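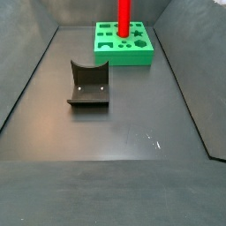
Sullar, February 24, 2023

The cell had been missing the hole since Tuesday. Tiburcio Carrillo drove up from Jodance with his toolbox on the passenger seat and got there before the heat had come on in the building. Dlamini let him in and went back to her coffee.

"It comes down fine," she said. "Then it leans."

"Leans which way?"

"Toward the back, I think. Watch it and tell me."

He watched it. The arm brought the red rod down over the green block, slow, the way he had set it up in September. The rod went straight until it reached the block and then it wasn't straight anymore. The motor pitch climbed, the arm stopped, and the pendant gave him fault 115. He cleared it and ran it again. Same fault.

He asked who had been in the enclosure.

"Me. I wiped the floor down."

"Did you move the block?"

"I moved it and I put it back."

He got down on one knee and looked along the front ledge. The scuffs were still there on the right side of the floor, from the winter the old fingers let go of everything. The black bracket stood where it always had. He took hold of the block and tried to shift it, and it stayed put. He put a square against it anyway. She had put it back fine, and he told her so. She said she knew that.

So it was the arm, or the fingers, or the numbers. He hoped it was the numbers. He pulled up the taught points and checked them against the sheet he kept folded in the lid of the toolbox. The approach height was 1065 on the sheet and 1065 on the screen. The rest matched too. He folded the sheet up again and was a little sorry.

He raised the arm and dropped it to jog speed, with the rod still in the grip, and brought it over the block by hand. Dlamini came and stood behind him.

"Stop there," he said, though he was the one with the pendant. 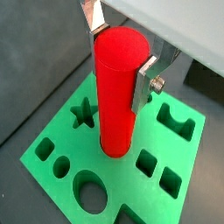

The Finger

He put his thumb on the rod and pushed. It gave. He pushed from the other side and it gave again, less. He held the bolt head on the right finger between two fingertips and turned it, and it turned.

"You can do that without a wrench?" Dlamini said.

"I shouldn't be able to."

He jogged the arm clear, had her hold the rod, opened the grip and locked the power out. Then he took the bolt all the way out and carried it to the window. There was nothing wrong with the threads. There was also nothing on them. He had written threadlocker on the job card in September, and he could remember writing it. He could not remember doing it.

He didn't say anything about that for a minute. He wiped the bolt with alcohol, and the seat, and blew out the hole.

"I think I left this dry," he said.

"In the fall?"

"Yes."

She turned the rod over in her hands. "Skullatis billed us for that visit."

"I know. I'll call them about it."

He put a drop on the threads and ran the bolt in, squared the finger against the flat of the housing, and set the wrench to 9. It clicked. He did the left finger while he was there. That one had been done right, and it took him some effort to break it loose.

They had to let it cure, so they ate lunch in her office with the door open. She had soup. He had a sandwich from the gas station outside Jodance. She asked if his mother was still in the house and he said she was, and that his brother had moved in to help with the stairs.

Afterward he gave her back her end of the job, which was to hand the rod up while he closed the grip on it. He pushed it with his thumb, both ways. Then he set the cell for 16 runs at half speed, pulled a chair over, and got out the job card to write down what he had found.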